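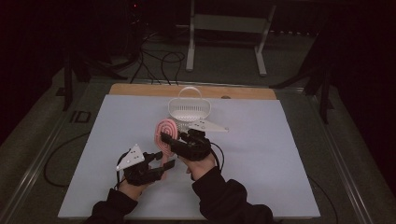
Candy table for an 80-person party, how far ahead can I set it up?

bimla_s
Hi everyone, long-time reader and very occasional poster. My parents are having their anniversary party in August at the hall in Vistville, and I've somehow ended up in charge of the candy table (I did raise my hand, so I can only blame myself!). I'm picturing glass jars of old-fashioned sweets, some taffy, and a good big bunch of swirl lollipops standing up at the back for height. The hall will let us in at 8 the night before, or else first thing the same morning, when I'm also supposed to be picking up my aunt and getting my hair done. Can I put it all out the night before? It gets terribly humid there and I don't know what the air conditioning does overnight.

DanaiV
Oh, what a lovely thing to do for them! I did one of these for my sister and I would say yes to the night before, with one big exception, the taffy. Keep that in its wrappers in a closed tin until the last minute. Lollipops are fine as long as you leave the wrappers on. I stood mine in a block of floral foam inside a loaf pan and covered the foam with paper shred, and they stayed put all evening even with the little cousins pulling at them.

Gunnlaugur B.
I'm going to disagree with Danai, in a friendly way. I wouldn't put anything out the night before in a humid hall, wrapped or not. Those twisted cellophane wrappers aren't sealed, they're only twisted, and hard candy pulls water right out of the air. I had a whole tray of swirls go tacky on me and the cellophane stuck to them so badly that people were picking at it with their fingernails. Set up the jars, the cloth and the signs the night before by all means, and put the candy out in the morning.

DanaiV
Well, mine were fine, but I'll admit we had the air conditioning running all night and it was October. Were yours the twisted kind or the heat-sealed kind? I think that makes a world of difference.

Gunnlaugur B.
Twisted. You may have me there, I've never bought the sealed ones.

old_jasper
My wife and I ran a sweet shop for 12 years and I'd side with Gunnlaugur for August. Floral foam also sheds green dust, so wrap the block in plastic first, or use a bucket of dry rice. Rice is heavier too, and big swirls are top-heavy things that love to lean. Push the sticks down a good 2 inches.

One more thing, please don't put them in the refrigerator to "keep them fresh." They sweat the moment they come out.

bimla_s
Oh no, the refrigerator was exactly what I was going to do! Thank you, Jasper. My cousin has said she'll do the morning shift if I leave her a drawing of what goes where, so I think it's jars at night and candy in the morning. Rice bucket for the lollipops. I'm calling the hall on Tuesday to ask about the air conditioning anyway.

DanaiV
Take a lid for every jar, sweetheart, and a scoop for each one too. And do come back and tell us how it went, I want to hear what your mother says!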